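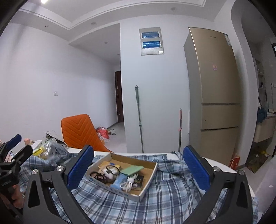

Fasinell wrote that the trouble with a catch-all box is that everything in it ends up underneath everything else, and that a box lid works better than the box.

Household Help > Sorting and Storage > Cords and Small Stuff

What do you do with the chargers and bits that don't belong anywhere?

Posted by Varwood, 25 March 2020

Hello all! I've been reading here since December and finally have something to ask. I've cleared off the table and put the small stuff in a shallow cardboard lid — a white charging cable, black earphones in a terrible tangle, a little dark book, a green block, that kind of thing. I spread an old plaid cloth underneath so nothing would scratch or roll away (I have lost more earphone tips than I care to admit). Now I'm stuck. Everything is in one place, and it's still a mess, only a smaller one. Do I buy dividers? Do I give each cord its own bag? I'd love to hear what has lasted for you longer than a week.

14 comments | Share (2)

Fasinell
Leave it in the lid, truly. A low side means you can see what you've got without digging. I'd take the earphones out first and give them a few minutes on their own, because once they're wrapped around a charger you'll never want to start. Wind them loosely over 2 fingers, tuck the end through the middle, and lay them flat at one end. Cables go at the other end, each with a twist tie or a bit of ribbon. Books and cards don't belong with cords at all, so put those on a shelf — they only give the wires something to catch on. I cut my dividers from a cereal box and they've held up for years. Save your money!

31 people found this helpful

Thoroddsen
just throw out the old cords, you won't use them

Jotthorpe
I wouldn't throw anything out until you've plugged it in and tried it, dear. I tossed a charger once and spent 35 dollars replacing it the very same month. Small zip bags have worked nicely for me, with a strip of masking tape on each one saying what it fits. My husband laughed at the labels and now he's the one who reads them. Do keep the cloth down while you sort, too. When you're finished you can gather up the corners and shake the crumbs out over the sink.

9 people found this helpful

Viewed 1371 times

Related:
How to wrap earphones so they stay wrapped
Shoebox or drawer for spare batteries?
Labels that peel off cleanly
Getting the dining table back after a big sort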